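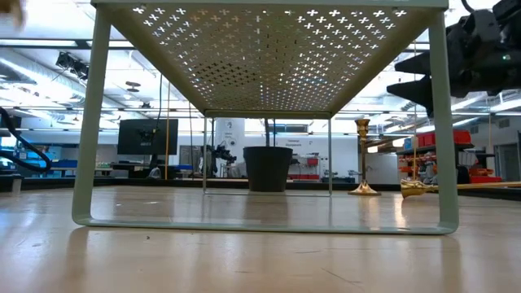
Monitor stand, second life

The Stollamik stand spent most of its working life under a screen. When the screen moved to an arm in February, the stand stayed behind, and I have been trying it as a small shelf on the long table. The notes below are mostly about fit.

Construction is simple. A perforated metal top sits on two closed loops of flat bar, with rounded corners and a crossbar resting on the table at each end. The whole load goes into those two bars. I put 24 paperbacks on it for a week and measured no sag at the center. The finish is a sage green that Stollamik sold for one season, and it marks less than the white one I had before.

The perforations are small plus shapes in rows. They were meant for ventilation, and they also let a useful amount of ceiling light through to whatever is underneath. Dust goes through as well. I vacuum the top with a brush head and wipe the table afterwards.

Candlesticks were the first thing I tried. The brass-colored pair from Economou fits under the top without candles. With candles they do not belong under a metal shelf at all, so they are storage only there. They are also easy to tip when reaching past the legs – the base is wide but the shaft is light.

The plant is the harder case. Its black pot fits, but the stem and its support stick are taller than the shelf, so the pot has to go at the open end, beyond the edge of the panel.

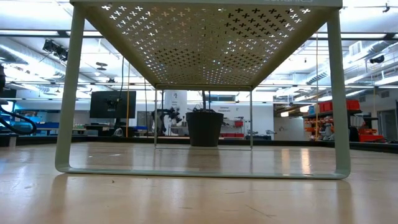 Stand from the open end, with the pot at the far side.

The tabletop is the weak point. It is scratched on the right, and a bare metal bar will not improve that. I ordered adhesive felt strip from Zarkis, cut to the length of each crossbar. Banmont makes a rubber version, but rubber left a mark on my last varnished surface and I would not use it again on this one.

Still to do: fit the felt, find a saucer low enough to go under the pot, and decide where the candlesticks live in winter.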